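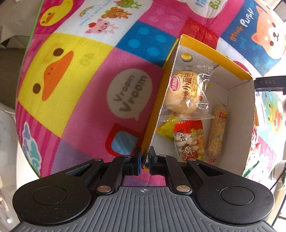
The October meeting of the Horgan Airport Users Group opened at 6:40 p.m. with the left-luggage proposal from Dania, carried over from last time. Ermira Stan presented it again, with new slides and mostly the same numbers. Waraporn Suksawat said that what travelers get at present is whatever a shop counter is willing to keep an eye on, and that an open cardboard box with snacks in it is not a baggage service. She agreed something is needed. She did not agree that Dania's offer is it.

Present: Ermira Stan, Waraporn Suksawat (chair and minutes), two members for the hotels, one for the taxi drivers, one for the bus company. Apologies from the airline desk, for the third meeting running.

1. Minutes of the last meeting
Accepted with one change. The word "guaranteed" in item 4 should read "mentioned."

2. Left luggage
Dania offers 200 lockers in the arrivals hall, opened by phone app. The rent to the airport would be 600 a month, fixed for 12 months. After that the rate is "subject to review," and the draft does not say who reviews it or how. Ermira said this is normal wording. The chair said it may well be normal and she would still like it spelled out.

The hotels asked who decided on 200. Ermira said Dania has the same number at the Palska terminal. The bus member pointed out that Palska handles cruise passengers who have a whole day to fill, while most people landing at Horgan go straight to a bus or a car. No usage figures from Palska were supplied. They were requested last time as well.

Ermira referred to the passenger survey, in which 277 people answered and a large share said they would use storage. The chair asked to see the question as it was put. It reads: "Would you find secure, convenient luggage storage useful?" The taxi member said he would have said yes to that himself and he has never stored a bag in his life. Price was not mentioned in the survey.

There was some talk about the app. Visitors arriving from abroad may have no data plan, and the terminal's free wireless drops out near the baggage belt. Dania's answer, read out by Ermira, is that a "companion kiosk solution" is planned. No date given. Asked what happens to a bag if the phone is dead at 5 in the morning, Ermira did not know and will find out.

Agreed: no recommendation to the airport yet. Ermira to get the Palska usage figures, the price to the traveler, and the opening procedure without a phone, in writing.

3. Bus link to Bendimia
The bus company says the evening service will run later "when demand supports it." The chair asked how demand is measured on a bus that does not exist. The member said by inquiries at the ticket window. The ticket window closes before the last two flights land. He will take this back to his manager.

Taxi drivers have no objection to a later bus, provided the stop is not moved in front of the rank.

4. Signs
The new signs are up. Both of the ones for the restrooms point toward the parking lot. The airport has been told and says the supplier has been told.

5. Other business
The hotels would like a joint leaflet for spring. General support, with no offers to pay for it. Put off until someone brings a price.

Meeting closed 8:15 p.m. The next one is in the same room, if the heating has been fixed.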